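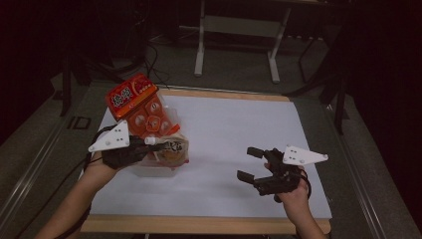
Progress Report to the Buvness Fund

Grocery Sorting and Packing Activity, Wisow Center
Prepared by Borghild Lunde, Program Manager
18 February 2018

1. Purpose of the grant

The Fund supports the Wisow Center in running a regular grocery handling activity, in which packaged foods are picked up, sorted and set down on a framed white work surface. The grant covers the work surfaces, the stock of groceries and staff time. This report covers the period since our last submission in December.

2. Work completed

The center held 14 sessions during the period, and 1,239 items were handled. Snack foods made up the largest share. The stock includes printed snack packages as well as items in clear plastic, where the contents can be seen from outside. Soft packages continue to take longer than boxes and cans – they tilt when lifted by one corner and do not always lie flat when set down.

The white board in its light wooden frame is now the standard work surface. Printed packages stand out well against it, and the frame marks out clearly where items are to be set down. Staff at Jokar, our partner site, have asked to use the same arrangement.

3. Spending

To date, 86 percent of the materials budget has been spent. Groceries were bought through Bucur at the agreed rate. Packages with split seams are removed from the stock after each session and recorded as losses. Losses came to around 15 percent of soft packages, which is higher than planned.

4. Next period

We propose to replace worn snack packages more often and to add more bagged dry goods. A revised stock list is attached for the Fund's approval. No change to the total grant amount is requested, but we ask that the remaining materials funds be released early so that the order can be placed before the current stock runs out.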